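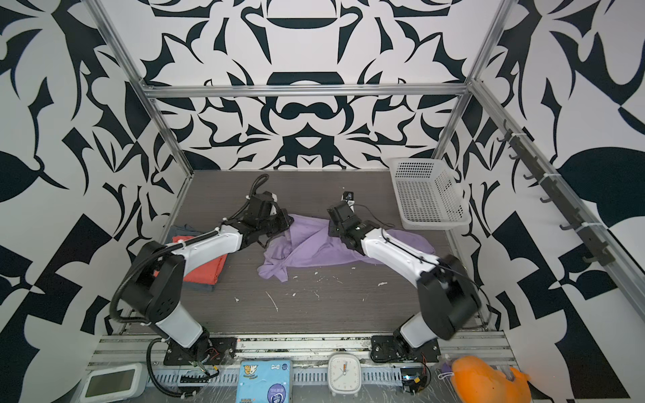

¿Hace falta atornillar la mesa al suelo para montar dos brazos?
Con un bastidor de perfil de aluminio bien escuadrado y patas de goma basta, siempre que los brazos sean de sobremesa y trabajen despacio.

4. Montaje y puesta a punto de la celda

Si vienes del capítulo 3 ya tienes el bastidor cerrado y el tablero puesto. Ahora toca lo divertido (y lo que más veces he repetido yo, que conste). Resérvate una tarde entera. La primera vez empecé a las 18:00 pensando que cenaba en casa y no cené.

4.1 Fijar los brazos al perfil delantero

1. Presenta las dos bases sobre el perfil sin apretar nada. Tienen que quedar separadas lo justo para que las pinzas se encuentren en el centro del tablero sin que los codos se estorben.
2. Mete las tuercas en la ranura y aprieta a mano. Luego, con la llave, un cuarto de vuelta a cada tornillo, alternando.
3. Mueve cada brazo con la mano, sin corriente, por todo su recorrido. Si roza con un poste, corre la base un par de dedos y vuelve a empezar.
4. Aprieta del todo y haz una marca con rotulador en el perfil. Yo no la hice y me tocó recalibrar entero cuando se aflojó una base.

PRECAUCIÓN: sin corriente los brazos caen por su propio peso. Sujeta el codo antes de apagar, que el golpe contra el tablero no le sienta bien a nadie.

4.2 Cableado

5. Lleva los cables a lo largo del brazo y deja un bucle generoso en la muñeca. Si el bucle queda corto, tira de la pinza justo al girar, y te volverás loco buscando el fallo en el programa.
6. Sujeta con bridas, sin estrangular.
7. Conecta primero los datos y después la alimentación. La placa Grisard que uso yo se queda colgada si lo haces al revés; con otras no sé.

Nota: Kadir Bilgin, con quien comparto banco en el taller, prefiere velcro a las bridas. Se cambia más rápido, eso es verdad, pero a mí se me despega en verano.

4.3 Calibración

8. Abre Lunader y crea un perfil por brazo. Ponles nombres que se entiendan (izq y der, por ejemplo, nada de prueba_final_buena).
9. Lleva cada articulación a su posición cero y guarda.
10. Repite el movimiento de ida y vuelta 50 veces. Si al terminar la pinza se ha desviado más de 2 mm, revisa los tornillos de la base antes de tocar ningún parámetro.
11. Baja la velocidad máxima. Yo trabajo con el valor 194, que viene a ser lento tirando a aburrido, ¡y tan contento!

4.4 Primeras pruebas con tela

La tela es un bicho raro. Una caja está donde la dejaste; una prenda se arruga, se esconde un pico debajo de otro y te cambia la forma entera en cuanto la tocas. Por eso empiezo siempre con una sola pieza, grande y de un color liso que destaque contra el tablero, y dejo las pequeñas para más adelante.

12. Deja caer la tela en el centro, hecha un lío. No la coloques bonita.
13. Acerca la pinza por debajo del borde, con los dedos abiertos, y cierra despacio.

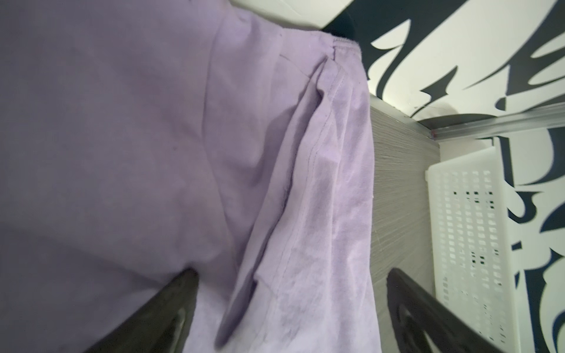

14. Levanta solo hasta que el pliegue se separe del tablero y para ahí. Si subes de golpe, se escurre.
15. Si la pinza se lleva dos capas cuando querías una, suelta, baja un poco y entra con menos ángulo. Las costuras y los dobladillos son más gruesos y se agarran mejor, así que búscalos.
16. Guarda cada intento, también los malos. Llevo unos 1000 desde diciembre y los fallidos me han servido para ajustar el cierre.

PRECAUCIÓN: no metas la mano para colocar la tela con los brazos activos. Pausa, coloca, reanuda. Ya sé que da pereza.

Nota: la pelusa se mete en la articulación de los dedos. Una brocha blanda al terminar la sesión y listo; el aire comprimido la empuja más adentro.

Si la pinza no cierra del todo después de limpiarla, pasa al apartado 6.2, donde explico cómo desmontar los dedos.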